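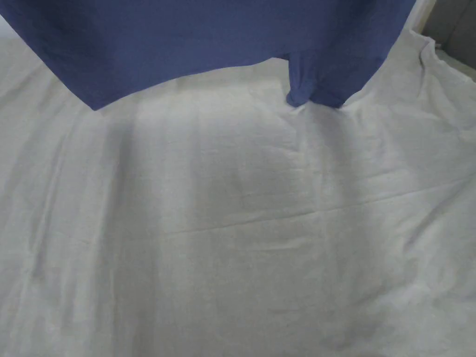 Folding shirts on the bed

I used to fold laundry standing at the kitchen counter, which meant crumbs on everything. A few months ago I moved the whole job to the bed and I've kept it there. The bed is at a good height for me, and a plain light sheet makes it easy to spot a stain before the shirt goes back in the drawer.

My fold is the ordinary one. Lay the shirt face down, smooth it out from the collar, bring in one side with its sleeve, then the other, and fold the bottom up to the neck. I do it in 3 moves if the shirt is thick and four if it's thin. Thin T-shirts are the ones that give me trouble. They slide and the sleeves roll up at the hem, so I pick them up by the shoulders, give them one shake and start again. 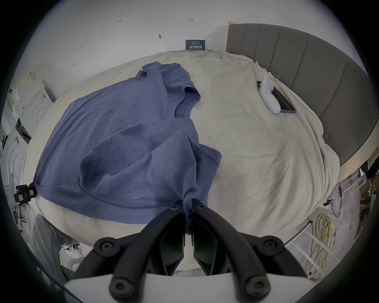 The neckline matters more than the rest. If the collar sits flat, the shirt looks fine in the drawer even when the sides are a bit off. I learned this from Bence Fülöp, my roommate in January, who stacked his shirts collar out and could find any of them in the dark.

Sorting by color

Blues are a problem in my house. I own navy, a faded blue and a gray-blue that looks like either one depending on the light. I sort them on the bed before folding anything, darkest nearest the headboard.

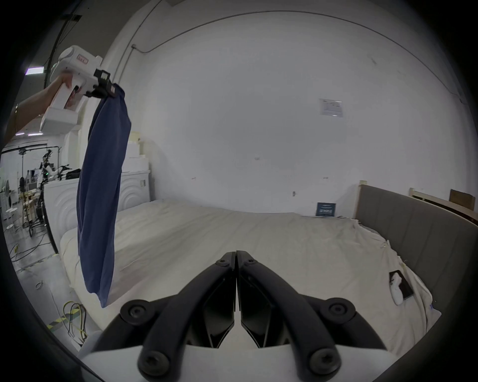 Dark blue cloth held up over the bed.

For storage I bought a drawer divider from Navby. It cost 25 dollars and fits two rows of folded shirts, with a narrow slot left over for socks. The slot is too narrow for winter socks — those still go in a bag on the closet shelf. I looked at a bigger one from Brondix, but the drawer is only so deep and I didn't want to cut anything down.

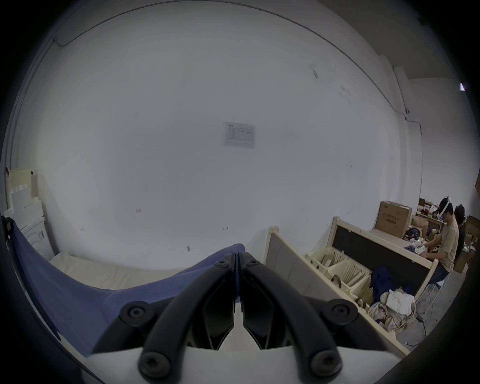

Sheets I still do badly. The flat ones are all right if I fold them in half lengthwise first and work down from there. Fitted sheets get rolled up and pushed to the back. I do them last, after the shirts are put away, so there's room on the mattress to spread them out.

Next weekend I'm going through the closet shelf. There are at least two blankets up there that I haven't used since I moved in, and the sock bag is getting full.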